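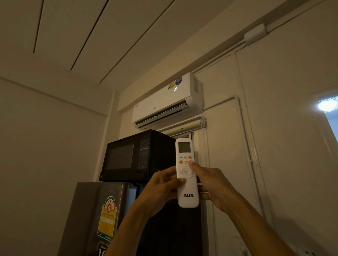 2. Room and method

The study room at Habte has one AUX wall unit, mounted high under the beam. We set it to 25 for every session and logged the meter at the start and end. The first reading was 1762 and the last was 2059, over 14 days.
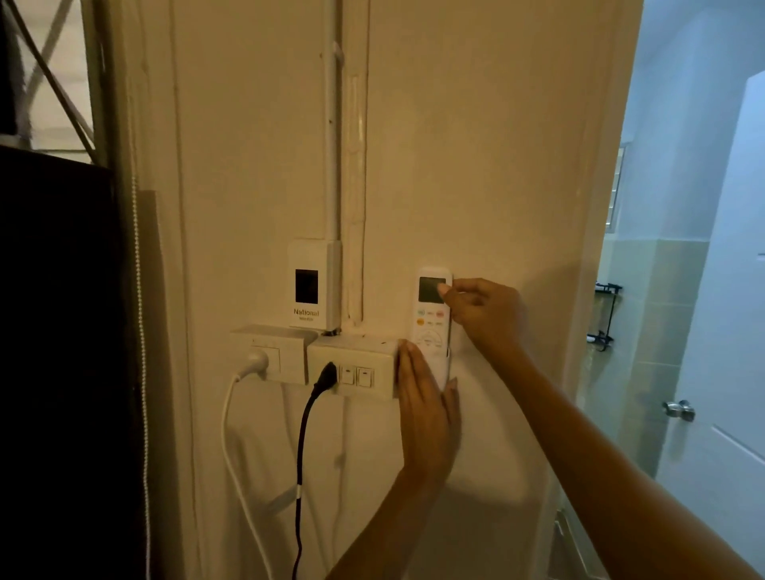

Settings were changed only with the remote, and the windows stayed shut during sessions. On 2 days the log sheet was left blank, so those days are missing from the daily chart. Readings were entered in Milura the same evening.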